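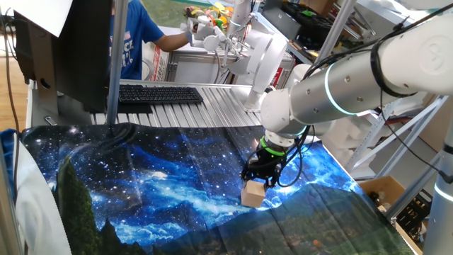

Drendari asked by message whether the printed cloth could be pulled flat before the next block session, as creases shift a small cube's resting angle. Agreed in principle.

Tuesday, 2:40 p.m.

Cloth: galaxy and conifer print, wrinkled, worst toward the middle and lower right. Steam at low setting, then clip to the bench edge. No tape on the ribbed aluminum.

Block: light wood, unfinished. Leave unsealed. Bromix wax left residue on the last set.

Fabric log at row 785. Next: repeat on plain cloth from Probert.

Recent entries
Clip spacing, bench 2
Fatard cloth, shrinkage
Wax residue

Last updated: Tuesday, 4:15 p.m.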